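Budgeting for a two-arm bench cell: what am I leaving out?

Posted in Equipment and Purchasing, April 2024

Booker Alcantara

I have to submit a purchase plan in May for a bench cell that will do small peg-and-hole assembly. The arms and hands are already approved under a separate line. What I need is a figure for everything else: table, backdrop, fixtures, test parts, cabling, spares. My current total is $2,893. My manager thinks it is padded and I think it is short. Two arms, one operator, one shift. The parts are small printed or machined pegs and blocks, nothing over the size of a door knob. Has anyone priced this kind of setup recently, and which lines did you underestimate?

olton_bench

Your total is short if it includes only one task board. Price the fixtures first, then the furniture. 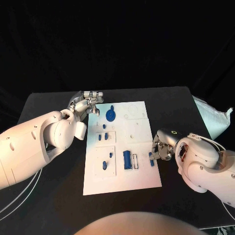 Fixture cost depends on how many distinct part shapes you commit to, and each shape needs its own seat, its own tolerance check and its own spares. Draw the layout at full scale before you order anything cut. On a board with round pegs, a knob with an upright peg on top, a flat rectangular block and a slim bar, the raised panels take up a good share of the area, and both hands still have to come in from opposite sides without meeting. Leave clearance for the knuckles as well as the fingertips. We skipped that step on our first board at Standden and paid for a second one.

Lines I would add to your plan:

- Second task board, same drawing, ordered at the same time
- Spare parts for every shape. We hold 36 pegs and still reorder
- Matte table surface. Gloss causes trouble for vision
- Plain dark backdrop. Fabric is fine
- Cable management on both sides, with enough slack for full reach

Get the table quoted with the load rating in writing. Arm bases put a moment on the top that ordinary lab tables are not rated for. 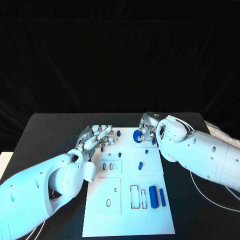

Keep the spares line separate from the fixtures line. Purchasing will treat a combined line as one-time spend and you will have nothing to draw on when parts wear. Pegs wear at the chamfer first. Once the chamfer is gone your insertion rate drops and people start blaming the controller.

Also put in hours for calibration. It is labor, so it may come from a different account, but it belongs in the plan.

usuga77

just buy a bigger table than you think. thats it

Drurnard Tooling

Agree with most of the first reply. Two points on quotes. Ask for the price of the board with loose inset plates and with the pockets cut directly into it. Inset plates cost more up front, but you can swap one when the part changes and keep the rest. Second, state the hole tolerance on the drawing. If you leave it blank the shop will apply its default, and you will be reaming holes by hand.

I would not cut the $2,893. If you have to give something up, drop the backdrop to whatever fabric you have in storage.

Related items

Load ratings for benchtop arm mounts
Spare fingertips: stock them or order as needed?
Lease or buy for a one-year pilot
Task board drawings, which file format do shops want
Splitting capital and consumables on one request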